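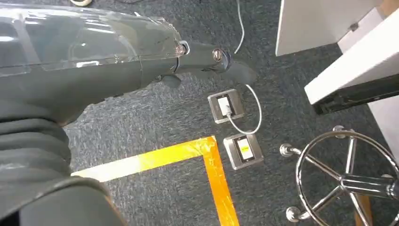
One comment on the last set, written next to my entry: too many of the pickups are clean, and a policy trained on them won't know what to do when it misses the box by a finger width. Can we get some ugly ones on purpose?

Yes. That was the plan for this session anyway, so I moved it to the top.

Project Grilleck, organizer task, remote control. May 2024.

Setup is the same as in March except for the retargeting build, now Kekomitz 7. Going back to 6 if the thumb drift shows up again. Head and wrist cameras both recording. Left arm parked low and out of the task.

Task as written on the sheet: take the white box from beside the organizer, lift, turn, set it down in the compartment called for. Person at the table resets by hand between takes and keeps hands clear of the box once the operator says "mine." We were sloppy about that last part early on, and I dropped the takes where a human hand is still near the box after the call.

Corrections. What worked best was to have the operator close the fingers early, on nothing, then open, back off a little and come in again. If they knock the box first and then recover, the box ends up somewhere odd and the take runs long. Longest one I kept is 44 seconds. I'd like a cap but haven't picked one.
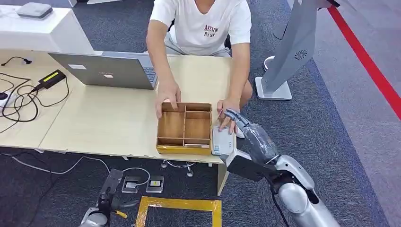 Quartey

Reset notes. The organizer creeps over a long block. We push it back by eye, so its position varies between takes more than the sheet says it does. I am leaving it that way for now. The policy should see some spread. But the sheet needs to be changed to match, and the turn angle we give the operator should be relative to the organizer and not the table.

Wrist view is good for the approach and poor for the placement. Once the hand is over the box, the operator goes by the head view alone. Asked for a second pass with the head tilted down a few degrees, and the operator liked it better — fewer pauses before letting go.
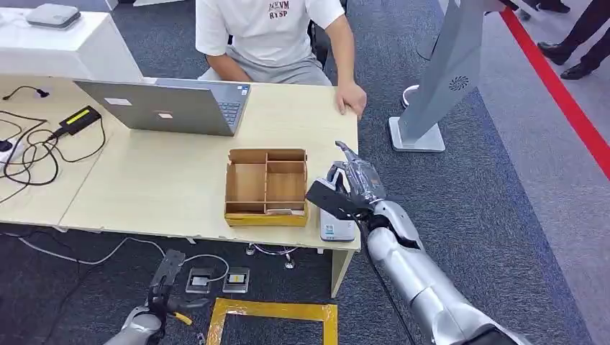
The pauses matter more than I thought. The March policy copied them. It would hover over the box and wait, then wait again, and twice it timed out there. Trimming them in post left a jump in the joint values that the Jostier filter smeared out, so that's no good either. Better to record without them.

Total on disk for the organizer task is now 422 takes, corrections included. They carry the tag "recover" in the episode notes. Please don't mix them into the plain set until I've trained once on each.

To do:
Rewrite the sheet (organizer position, turn angle).
Check thumb calibration at the start and end of a block.
Try two operators on the same block and compare approach speed.
Ask about the delay on the grip trigger. It feels slower than it did in March, but I have no measurement.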